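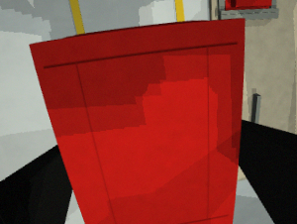
Wrist view, simulated: a red panel-like part between the two gripper fingers.

Kotian Teleop Panels, data card

Summary
Kotian Teleop Panels is a set of 1,522 demonstrations recorded in the Furneo simulator. In each one, an operator drives a simulated arm by remote control to pick up a part, carry it, and set it down at a target. The set is meant for training and testing imitation policies on close-range handling. It is maintained by the Wevar project.

Contents
Training split: 822 episodes
Held-out split: 700 episodes
Streams: wrist camera, joint positions, gripper opening, operator commands
Task text: one short instruction per episode

How the demonstrations were made
Operators used a hand controller that maps hand motion to the motion of the gripper. The trigger sets the gripper opening. Operators saw the wrist view and a fixed overview side by side; only the wrist view is released. Each operator completed 5 practice episodes before recording, and those are not included.

An episode starts when the operator releases the pause button and ends when the operator marks it done or the step limit of 2,000 is reached. Episodes that hit the limit are kept and flagged with timeout = true. Pauses are removed from the streams, and the step index is renumbered after removal.

Rendering
All frames are computer-rendered. Shading is coarse on large flat surfaces and shows up as blocky patches of lighter and darker color. During a grasp, the held part can fill most of the wrist view and hide much of what is behind it. Policies that depend on seeing the target throughout the carry should be given the joint positions as well.

Known issues
Gripper opening is the commanded value. It can be smaller than the true gap when a part is between the fingers.
Operator commands lag the wrist view by one step in the training split. The held-out split is aligned.
The task text was typed by operators and has not been corrected for spelling.
Contact forces were not logged.

Not suitable for
Estimating grip force, measuring part dimensions, or direct transfer to a physical arm without further data. No physical recordings are included.

Loading
Use the Zillstead reader, or open the episode files directly. Each episode is one folder with a metadata file and one file per stream. Streams share the step index.

Version
Current release: March 2026. The next release is planned for June and will correct the command lag. Episode numbers will not change.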